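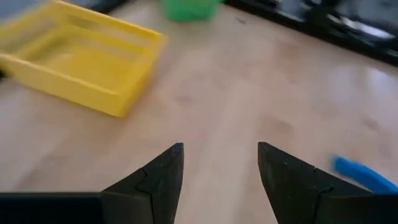 Cistness, April

Clunomov Two-Finger Gripper Kit

This is the gripper we built for our own arm in the shared shop on Hostero Street, after the first one we bought closed with all the authority of a damp clothespin. Enough people at the next bench asked for a set that we now keep a few on the shelf.

You get two black printed fingers, the base they ride on, one servo, a wrist mount for a small camera and a bag of screws with one spare of each size. You will lose the spare first.

The tips are separate pieces that meet the finger along a stepped seam. Crash one into the table and you replace the tip and keep the rest. Our arm has taught us a lot about replacing tips.

Maximum opening: 82 mm
Weight with servo: 300 g
Finger print time: 55 minutes each, if you'd like to make your own
Servo cable: three-pin, long enough for our arm, possibly for yours

What it's good for: the rims of plastic baskets, cups, tool handles, anything that can stand a firm handshake. Ours practices on a wooden tabletop with a yellow basket and whatever bright things come to hand. Shiny surfaces will confuse the camera before they trouble the fingers, so move the lamp before you rewrite your code. We did it in the other order.

What it's bad for: coins, paper, eggs you had plans for.

Fits the Mac Carthaigh wrist plate, all versions. For other arms, drill carefully and don't write to us about it.

Part no. 1061. Print files come with the kit. Pickup at the shop counter, evenings after six, or by mail when one of us remembers to buy boxes.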